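# Trora bimanual steamer task: frequently asked questions

Last revised August 2022. Maintained by Delyth Griffiths and Gwion Dafis. Send corrections to either of us.

These answers cover the steamer results in the Trora report. Terms follow the report: an *episode* is one full attempt, a *phase* is a labeled segment of an episode, and a *policy* is a trained network plus its action decoder.

**What is the task?**

Take the lid off an electric steamer, move the buns from the steamer basket to a plate, and put the lid back. One arm carries a multi-fingered hand and is assigned the lid. The other carries a two-finger gripper and is assigned the buns.

**What does Trora change compared with the baseline?**

The baseline, Okska, predicts actions for both arms from all camera views at every step. Trora adds a phase estimate and uses it to weight the views. During a grasp the wrist view dominates; during transport the head view does. The encoder, training schedule and data are the same for both.

**Why steamed buns and not rigid blocks?**

Blocks tolerate a poor closing width. Dough does not. A grasp that is 3 mm too tight leaves a dent that can be scored afterward, so we get a graded measure of grasp quality in addition to success or failure. Clear lids and bowls are also hard on depth sensing, and we wanted a task where depth alone would not be enough. 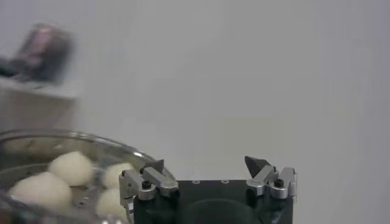

*Wrist view, fingers open beside the glass bowl.*

**How much data was used?**

3,000 demonstration episodes for training and 200 held out for validation. All were teleoperated. Episodes with a dropped lid were kept and labeled, because removing them made recovery behavior worse in the February pilot.

**How is the phase estimate trained?**

With a small classification head on the shared encoder. There are eight phases. Labels come from gripper state and arm speed, followed by a manual pass in Tosh, our annotation tool. The manual pass mostly moves boundaries by a few time steps. It matters most at the approach-to-grasp boundary, where the automatic rule fires late.

**Does the plate have to be in a fixed position?**

No. It is placed anywhere in the gripper arm's reachable area of the table, and the position is resampled for each episode. The policy receives no plate coordinates. A plate is a weak target in the wrist view: white on white, with only the rim and a soft shadow to go on. For that reason placement uses the head view until the final descent.

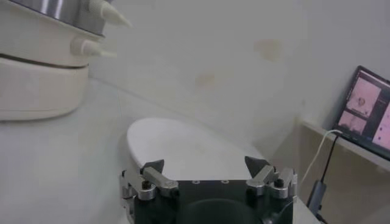 **What counts as a successful episode?**

All buns must be on the plate, with no bun touching the table at any point, and the lid must be back on the steamer. A dented bun does not fail the episode but lowers the grasp score. Scoring is done from the recordings by a person who has not been told which policy was running.

**How do the two arms avoid each other?**

There are two layers. The policy learns ordering from the demonstrations: the lid hand moves clear before the gripper enters the space over the basket. Under that, a fixed distance check in the controller, which is part of the Lonerance motion stack, stops both arms if the links come too close. A stop from the distance check is recorded as a failure.

The lid hand keeps hold of the lid during the transfer in the standard protocol. Setting it down on the table is allowed in the variant protocol, reported separately.

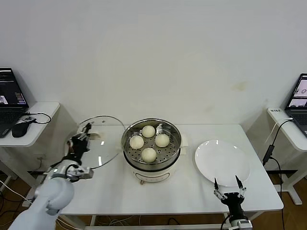 **Which camera can be removed with the least loss?**

The wrist camera on the lid arm. Dropping it left the validation score almost unchanged. Removing the head camera made placement unreliable, and removing the gripper wrist camera mostly hurt the grasp score.

**Where does Trora still fail?**

We reviewed 47 failed episodes by hand. The largest group was lid replacement: the lid goes down off-center and rests on the rim at an angle. The second group was a bun sticking to the basket and tilting as it lifted. Premature phase switches were the smallest group, but they are the hardest to recover from – once the view weights change, the policy tends to commit.

**Can the gripper handle the lid instead of the hand?**

In the variant protocol, yes. The lid starts flat on the table and the gripper picks it up by the handle. The approach has to be nearly vertical, and the fingers must straddle the handle before they close. 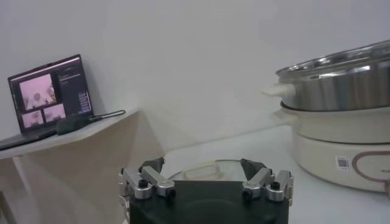
Closing early pushes the lid along the table, and the policy then chases it. We reduced this by adding a short hold at the end of the approach phase. The hold is a fixed delay in the action decoder and is not learned. It is switched off in the standard protocol, so the two sets of results should not be pooled.

**Will the data be released?**

The validation episodes and phase labels will be released with the report. The training set needs another labeling check first.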